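Care of Cushions and Rope in Shared Rooms
Furnis Household Guidance, Sheet 3

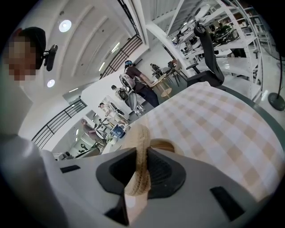
Checked cushion in tan, cream and white, with thick twisted rope.

Residents and staff are asked to observe the following when looking after soft furnishings in communal areas.

Cushions should be shaken out of doors each week and turned at the same time. Where a cover can be removed, wash it inside out at 30 degrees with a mild detergent and dry it flat. Pale checks mark easily. Spills should be blotted with a clean white cloth, working from the outside of the mark inwards, and must not be rubbed.

Twisted rope should be brushed along the lay with a soft, dry brush. Do not machine wash. A frayed end may be bound with cotton thread and trimmed once the binding is secure. Rope is to be stored in a wide coil, off the floor; tight knots left in place over the winter are difficult to remove.

Cushions put away in October should be placed in cotton bags. Plastic sacks hold damp and are not recommended.

Requests for replacement covers should be addressed to So-ying Kwan, Furnishings Office, Room 59. Repairs to stitching are arranged by Vinh Đoàn at the same office.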